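Ticket: Goal-state classifier marks empty cups as filled
Project: Gimley / tabletop tea task
Component: reward labelling
Status: Resolved, one item carried over
Reported by: Irén Szalai
Assigned to: Horacio Garrido
Watching: Huguette Sawatzky, Ulises Farías

Description

The success classifier returns a positive label on episodes in which no pouring has taken place. Of 144 held-out episodes, 29 were labelled as success on the fixed view while the cups were still empty. The policy then collects reward for bringing the gripper to the pot and stopping.

Steps to reproduce

Load the January checkpoint. Run the labeller over the held-out set with the fixed view only. Sort by confidence. The false positives sit at the top of the list, most of them with the gripper close to the teapot. 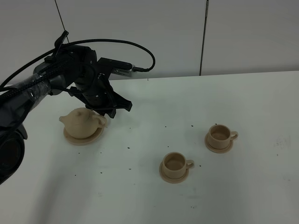

Fig. 1. Gripper open above the teapot, both cups empty.

Expected result: fail. Obtained result: success.

Comment, Horacio Garrido

Reproduced. The saliency map puts nearly all the weight on the wrist and fingers and almost none on the cups. My reading is that the classifier has learnt arm pose as a stand-in for the goal. In the training split the positives were taken from the last second of each demonstration, when the arm was usually still near the pot, and the negatives were taken from the start, when it was parked. Arm position alone separates the two classes.

Comment, Ulises Farías

Could it be exposure? The inside of an empty cup is in shadow and might pass for liquid at the resolution we feed in.

Comment, Horacio Garrido

Checked. I raised the crop from the Rotberg default to full resolution and the error count did not move. Masking the arm did move it: 3 false positives left. Exposure may explain those.

Proposed change: draw positives and negatives with the arm both in and out of view, and train on cup crops as a second input.

Attachment to comment, goal state with the arm out of view
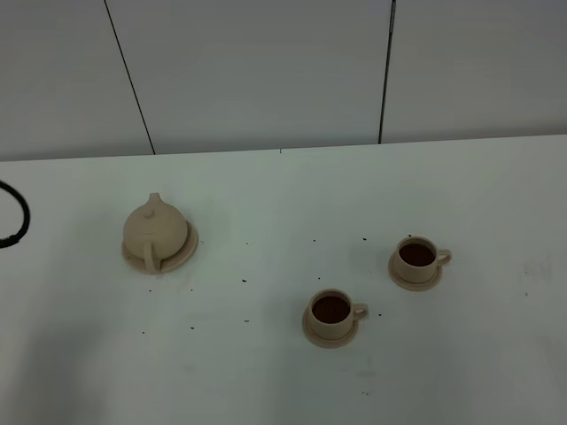
Reading time: 2 min

Both cups hold dark liquid close to the rim, and there is no arm for the model to lean on. The old checkpoint scores this as fail, which fits the pose explanation. Specks on the table were left in the training data on purpose. The labeller should ignore them.

Comment, Huguette Sawatzky

Retrained with the new sampling, 123 extra stills added, split evenly between filled and empty. On the same held-out set there are no false positives and one false negative, a cup hidden behind the wrist. Policy training restarted Sunday with the new labels.

Comment, Irén Szalai

Confirmed on my side. Closing. The hidden-cup case goes to a separate ticket; please attach the saliency maps there and keep the old checkpoint until it is closed.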